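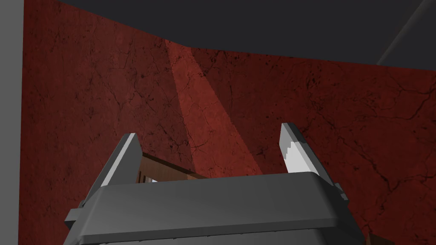
March, 14:40. Grastus simulation package, trial licence, Wusdale workshop.

Run 40 of 50 was loaded in the red-walled room with the gripper open just behind the wooden object. Start-up took 649 ms against the 1116 ms recorded under the previous release. The supplier's manual gives no figure for contact stiffness – a query has been sent to Witkowska. Wall textures are to remain at the default setting until the remaining runs are complete. Comparison with Skamura is deferred to April.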